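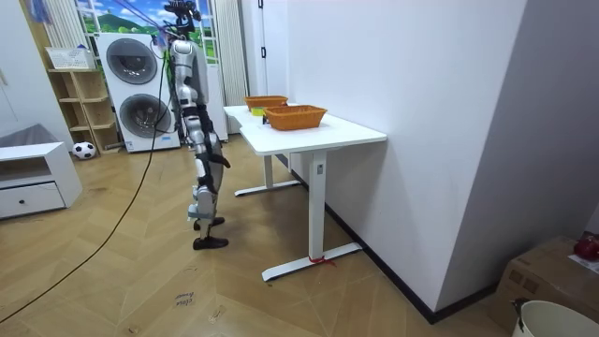 How do you teach a robot to put things in a basket?

Think about how you learned to tie your shoes. Maybe somebody told you what to do: "Make a loop, go around, pull it through." But words were not enough. Somebody also had to take the laces and show you, slowly, and then you tried with your own fingers. It took many tries.

A robot has the same problem, only bigger. You cannot say to it, "Please put the yellow thing in the orange basket," and hope for the best. The robot must know where its hand is, how far to reach, when to close its fingers and how hard to press. So people show it. In this text we explain how the showing is done.

Two ways of showing

The first way is by hand. A person takes hold of the robot's arm and moves it, the way a swimming teacher moves your arm through the water. The motors in the arm are made soft for this, so that it does not push back. While the arm moves, the robot writes down the position of every joint, many times each second. Later it can make the same movement alone.

This is a good way when the robot has one arm and is fixed to a table. With a robot that has a whole body it becomes difficult. You have two hands, and the robot has two arms, two legs and a back that can bend. Where would you hold it?

For this there is the second way, which is called teleoperation. It is a long word. "Tele" means far away, and "operation" here means making a machine work. When you drive a toy car with a remote control, you are doing teleoperation too.

For a robot with a body like ours, the operator (the person who controls it) often wears special glasses and holds a controller in each hand. When the operator lifts the right arm, the robot lifts its right arm. When the operator squeezes the controller, the robot closes its hand. In the glasses the operator sees what the robot's cameras see. People who try this for the first time often say that their own arms feel strange afterwards!

A lesson with two baskets

Let us look at one lesson. There is a white desk with two orange baskets on it, and a small yellow object lies between them. The robot stands beside the desk. The task is to pick up the yellow object and put it in one of the baskets.

For you this takes a moment. For the operator it is slow work, and it has these steps:

1. Move the hand until it is above the object.
2. Lower the hand and open the fingers.
3. Close the fingers gently.
4. Lift, and move over to the basket.
5. Open the fingers and let go.

Each time the operator goes from step 1 to step 5, it is called a demonstration. One demonstration is not enough. If the robot saw only one, it would learn to reach for one exact place on the desk. Move the object a little to the left, and the hand would close on air.

So the operator does it again and again, and each time something is a little different. The object lies closer, or farther away, or turned around. A morning of work can give 36 demonstrations, and for an easy task a team may want 101 or even more. Then a computer studies all of them and looks for what is the same every time. It is a bit like when you hear a song so often that you know the words, although you never sat down to learn them.

Why is the robot hanging?

The robot in our picture has its feet on the floor, but it is also suspended from above by a black mount. Standing on two legs is hard for a machine. You do it without thinking, because your muscles make small corrections all the time. A robot must calculate them. If there is a mistake in the calculation, a heavy robot can fall, and this is bad for the robot and very bad for any toes nearby. A support from above works like the hand of a parent on the seat of your bicycle.

The room is also worth a look. It has a wooden floor, laundry machines with round doors, a shelf and a soccer ball. A robot that should help in a home one day has to learn among the things people have at home.

What happens with mistakes?

Operators make mistakes. They drop things, or they bump the edge of the basket. Some of these demonstrations are thrown away. But if the operator drops the object and then picks it up again, this can be useful to keep - the robot learns what to do when something goes wrong.

Try it yourself

You need a friend, a basket, a small soft object and a scarf.

Tie the scarf over your friend's eyes. Your friend is now the robot, and you are the operator. First use only words, like "left," "down" and "close your hand." Do this five times. Then change the way: hold your friend's wrist and guide the arm softly to the object and to the basket, also five times. Which way was faster? Now let your friend try without any help, and after this, move the basket a little and let your friend try once more.

Words to remember

Joint: a place where a body or a robot can bend.
Operator: the person who controls the machine.
Teleoperation: controlling a machine from a distance.
Demonstration: showing a task one time, from beginning to end.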